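Riltico Habit Change Program
Progress report to the Kutosmont Fund, second period
Prepared by Fuad Negash, program lead

Enrollment and retention
The program enrolled 207 adults at the Teshome and Putemura sites. Of these, 19 withdrew before the fourth session, most of them citing work schedules. Enrollment closed in September and no further intake is planned under this grant.

Delivery
The guided relaxation course runs for 9 sessions. Each session consists of a recorded audio track, a short written exercise on recurring negative thoughts, and a group discussion. Participants logged 2,562 home practice entries through the online diary. Entries under two minutes were kept in the total but will be analyzed separately.

Changes to the protocol
The self-suggestion script in session three was shortened after facilitators reported that participants lost focus in the second half. The revised track was recorded by Jarmo Rissanen and is now used at both sites. The Thursday evening group at Putemura moved to a 6:30 start.

Measures
Baseline questionnaires on sleep, worry and self-confidence are complete for all enrolled participants. Follow-up questionnaires are still being collected. No outcome results are reported for this period, and diary comments should not be read as evidence of effect.

Budget
Spending is within the approved amounts. Audio production came in under its line, and we request approval to move the balance to facilitator training.

Next period
Remaining work covers follow-up collection, data cleaning and a draft of the facilitator manual.

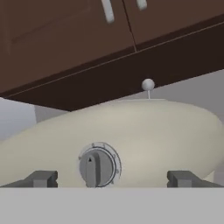 The manual draft will go to both sites for comment before it is submitted to the Fund with the final report.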